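Zusteck tabletop arm - hire or buy

I get asked most weeks whether the Zusteck can tidy a playroom yet. Short answer, no! Give it a board and a few shapes, though, and it's lovely to work with. We stock it with the single straight finger or the Flerberg two-jaw hand (my favourite, but it costs more), and it reaches up to 27 inches from the base.

What can it do of a morning? Push things, line them up, sort by colour if you've set it up patiently. Cups I'd be wary of. Laundry - forget it for now. On the shop floor it's happier, as long as parts turn up in much the same spot.

Hire is by the week and comes with the wooden board, 25 blocks and 2 spare fingers. Order in October and you'll wait a bit, we're always busy then. 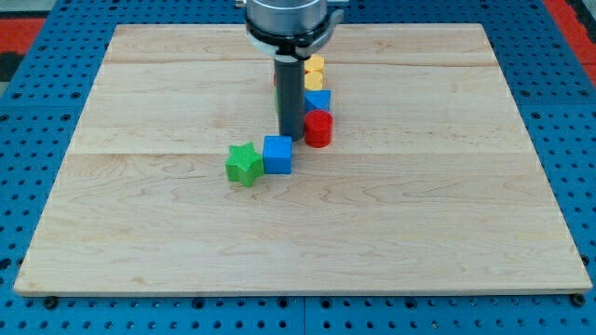
Heriberto Bautista wrote to us that his had sorted offcuts all afternoon without fuss but still couldn't clear a breakfast table, and he'd like to know when the software will catch up. So would I.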